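Benus Paired Hand Grippers with Practice Guide
Sold by Pomau. $2,088 the pair, chest harness extra.
Stock: next batch January

We've carried the Benus grippers for a while and we like them. The practice guide packed in the box is another matter. It is 17 pages long and the cover says "standards-ready", a phrase we asked the maker to define and are still waiting on. No certificate comes with it. If your site needs one, ring us before you order.
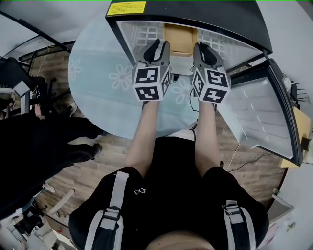 Word count: 400

What the guide gets right

Section 2 says to route cables before the operator picks anything up, and to keep them clear of the feet. Good rule. A thin cable running off a table towards the floor is easy to forget once both hands are full, and you can't grab the table edge with a gripper on each arm.

It also asks for marker cubes to be checked for scuffs and lifted corners at the start of each shift. We'd do it again after lunch.

What we'd treat with care

The guide says any "stable household surface" will do for a bench. We don't think glass belongs under that heading, whatever the table is rated for. Do your own load check, and put a mat down.

Enclosure doors get one sentence. Ours would say: open fully or shut fully, read the warning label first, and agree who is allowed to reach in.

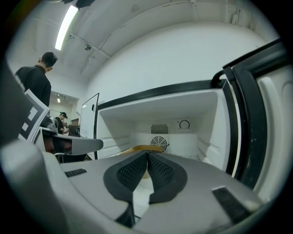
Gripper at the open fridge, marker board to the left.

Appliance work is where the guide is thinnest. It lists a clear zone behind the operator but says nothing about people standing off to the side with their backs turned, and in a shared room that's the usual arrangement. Paraskevi Tsoukalas, who looks after returns for us, would add a spoken call before every door is opened. It costs nothing and we've yet to hear a good argument against it.

The finger pads are claimed to last 400 hours. We have no test report behind that figure, so inspect the mesh and the black border weekly and keep a spare set.

In the box
Two grippers, left and right
Marker cubes, fitted
Spare finger pads
Practice guide, printed

Not in the box
Harness, bench mat, risk assessment (yours to write)

The Vlachopoulos harness fits. The older Bavthorpe one doesn't, despite what its catalogue says.

Questions go to Grigoris Katsaros at the trade counter, from 9 am, any day but Thursday.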